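Workshop Tips: Looking After a Small Air Compressor

Filed under: Machines and Air

These tips are for the kind of compressor found in a garage or a one-room shop, with a tank on wheels, a belt or direct drive, and one or two hoses. Mine is a Tredden, bought used, and most of what follows was learned on it. Check your own manual before changing any setting.

Draining the tank

Open the drain valve at the end of every working day. Let the pressure down to a low reading first, put an old tray under the valve, and open it slowly. Leave it open overnight if nothing is using the air. Brown water is common in an older tank. Flakes of rust are a different matter, and a tank that drops flakes should be inspected by someone qualified before it is filled again. Never weld or patch a tank yourself.

If the drain is hard to reach, fit a short length of pipe with an elbow and a ball valve. Use pipe rated for the pressure.

Intake filter

Take the filter out once a month and tap it over the trash can. Foam filters can be washed in dish soap and warm water, squeezed, and dried fully before they go back. Paper ones get replaced. In a shop where you saw wood or trim plastic, look at it more often. I write the date on the housing in paint marker.
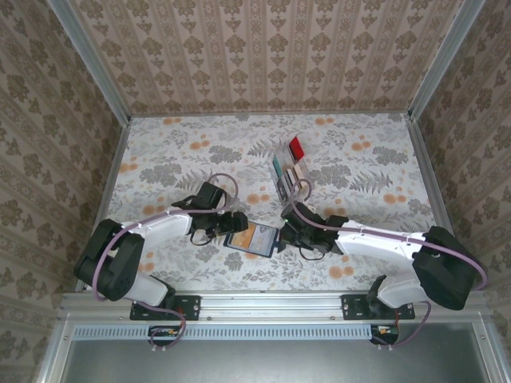

Hoses cause more lost air than the compressor does. Walk the line with a spray bottle of soapy water while the tank is full and look for bubbles at each coupling, at the regulator and where the hose enters the ferrule. Tighten or retape what leaks, then spray again. Most of the leaks I find are at fittings that get dragged around, so anything that can be fixed in place should be. An aluminum rail along the near edge of the table, like the one in the photo, is handy for this – you can bolt a bracket to it and hang the quick coupler there, and the tabletop stays free of hose. Keep the last length of hose short and flexible and run the rest along the wall.

For threads, two or three turns of tape are enough. Start one thread back from the end so that no scraps get into the line. I use Kerkix brass couplers and keep a spare pair in the drawer, along with O-rings.

Setting the pressure

Set the regulator with the tool running. The needle drops when air starts to flow, and the number you see with the trigger released is not the one the tool gets. My line is set to 100 psi at the wall and turned down at the bench for blow guns and small cylinders. The blow gun is down at the lowest setting that will clear the chips. Wear glasses with it every time, and keep it away from skin.

If the motor starts and stops with nothing connected, close the valve at the tank. If it keeps cycling, the leak is on the machine. If it quits, the leak is somewhere downstream.
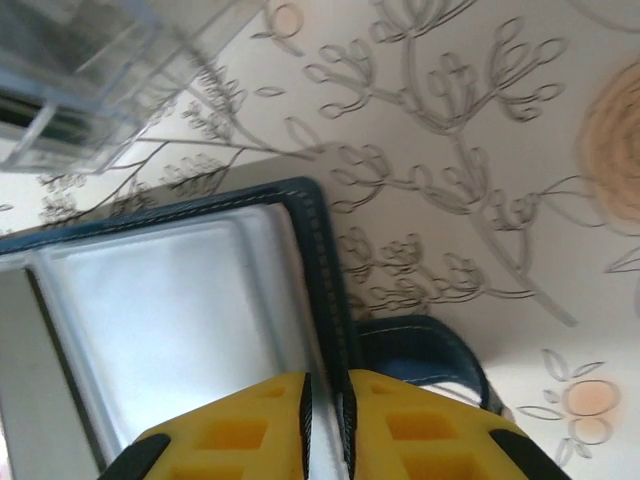 Lukian Zinchenko wrote to say that he would check the one-way valve before anything else on a machine that cycles by itself. His hissed at the pressure switch for weeks, and he replaced the switch twice before he took the valve out and found grit on the seat. He cleaned it with a rag, put it back, and has had no trouble from September on. He also says to unplug the machine and empty the tank completely before touching that valve, and I agree with him.

Oil

Oil-free pumps need none, and adding some will do harm. For the others, check the sight glass with the machine cold and level. The oil should sit at the middle of the dot. I change mine every 300 hours with Stuleno compressor oil. The hour meter read 1666 at the last change, so I have that written on a strip of tape beside the filter date. Motor oil from the car shelf is the wrong thing for this, as it has detergents in it.

Milky oil means water has gotten in. Drain it and refill, then let the pump run long enough to get properly warm the next few times you use it. Short runs in a cold room are the usual cause.

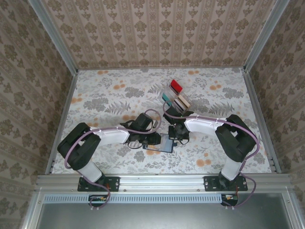
After the oil, look at the belt. Press it midway between the pulleys with your thumb, with the plug pulled. It should give a little, and the manual will say how much. A belt that squeals at startup is loose or glazed. Glazed ones are shiny on the sides and need replacing, since tightening them further only wears the bearings. Put the guard back on before you plug the machine in again.

Noise

Stand the compressor on rubber pads cut from an old stall mat. Four pads, one under each foot, and check that it doesn't rock. Keep it a good foot off the wall for airflow. A box built around it will cut the noise but the pump will run hot unless the box is vented at both ends, and I gave up on mine after one summer.

Safety valve

Pull the ring every few months with the tank under pressure, wearing glasses and ear protection, if your manual calls for it. It should blow hard and close cleanly when you let go. If it sticks or dribbles, replace it with one of the same rating before the next use.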